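Closer: Lid Handling at the Skikow Kitchen and What It Means for Staff
Speaker notes, Cempaka Siregar, Vávra Catering Services
Wukville Workplace Forum, 14/09/2018

Slide 1. Thank the hosts. Mention that staff from both shifts at Skikow have read these notes and that their corrections are included. Questions at the end, except on figures, which may be raised as we go.

Slides 2 to 5. Leave each one up for a few seconds before speaking. 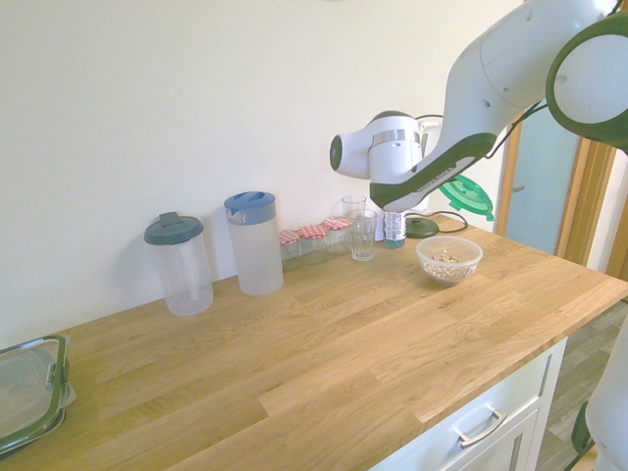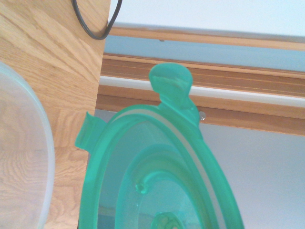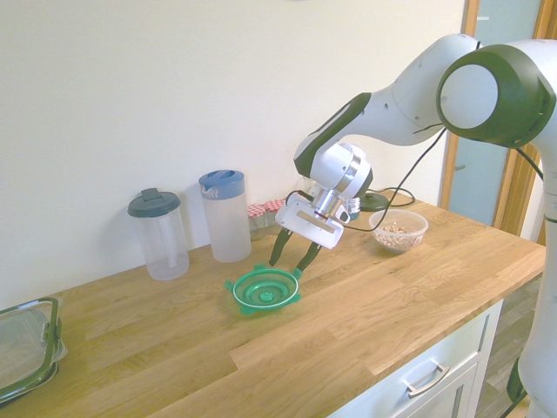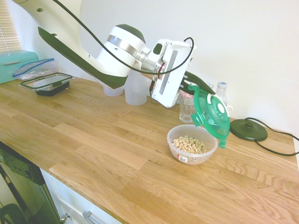
Portioning at Skikow was for many years treated as a single job. One person filled the container, wiped the rim, fitted the lid, pressed the tabs and put the container on the cart. When we began Closer in May we divided that job for the first time and asked which parts of it staff would give up if they could. The answer from both shifts was the lid. A lid of this kind has tabs projecting from its rim, and a person closing one presses with the thumb and the heel of the hand. On the fourth of these slides the two fingers of the gripper have the green lid upright at an angle above the bowl, and that part of the work, bringing the lid to the container, is what the rest of this talk is concerned with. Filling remains with staff.

Slide 6. Scale of the work. The Skikow kitchen sends out 2000 portions a week to offices in Wukville. Each one has a lid. At the busiest point of the morning a single person might close about 200 before the first cart leaves. Pause here. People who have not worked in a kitchen tend to think of lifting and heat as the hard parts, and the forum should hear that our own injury log has more entries for wrists and thumbs than for backs.

Slide 7. What changed in the job. Three positions on the morning shift were rewritten. No position was removed, and the company has put in writing that none will be removed on account of Closer during the trial. The rewritten positions have more checking in them and less closing. The person at the counter now decides when a lid is acceptable, sets aside those that are bent or have a loose gasket, and stops the arm when something is out of place. Stopping the arm needs no permission from a supervisor. Read this sentence aloud exactly as written, as it was agreed with staff representatives.

Slide 8. What staff told us. We held interviews after the first month. Of those who replied to the written survey, 73 percent said their hands were less sore at the end of a shift. The same people were less positive about pace. Several said that they used to slow down a little when they were tired and speed up again after a break, and that with the arm beside them they felt watched, even though it keeps no record of individual workers. We had not asked about this in the survey. It came up in conversation, and we should have asked. The next survey has a section on it.

A second point from the interviews concerns talk. Two people closing lids side by side can hold a conversation. One person checking lids has to look at them. Staff on the early shift asked for the checking position to rotate every hour, and it now does. The late shift preferred to keep one person on checking until the meal break. Both arrangements are allowed.

Slide 9. The counter itself. Go back to the third slide if there is time. The lid is lying on the wood there, with a pitcher standing behind it, and the audience can see that the arm shares its counter with ordinary kitchen items. This was a deliberate choice. An earlier plan called for a closed cell with a guard around it, and staff objected that they would lose the counter for the rest of the day. Sharing the space has costs. Objects must be put back in reasonable positions, and a new duty, which we call resetting, has appeared in the job description. It takes paid time and it is on the schedule. In the first weeks it was neither, and people did it during their breaks. That was our error and the hours were paid afterward.

Slide 10. Training. Every member of the kitchen staff attended the same sessions, including those who do not work at the counter. Pay for the checking position is under review. I am not able to give a figure today. If asked, say that the proposal is with the pay board and that staff representatives have seen the draft.

Slide 11. Matters still open. First, thin lids and lids with small tabs are still closed by hand, so the people with the sorest hands continue to do part of the work we meant to relieve. Second, new employees learn to check lids before they have closed many themselves. Older staff doubt that a person can judge a closed lid by eye without having felt one snap shut, and we have added a week of hand closing at the start of employment. Third, the Wukville offices have asked whether deliveries can be made earlier. The kitchen has answered that the start of the shift will stay where it is.

Slide 12. Contact details and the text of the staff agreement. Printed copies are on the table by the door. The survey form is available on request from the Skikow office, along with the rotation schedules for both shifts.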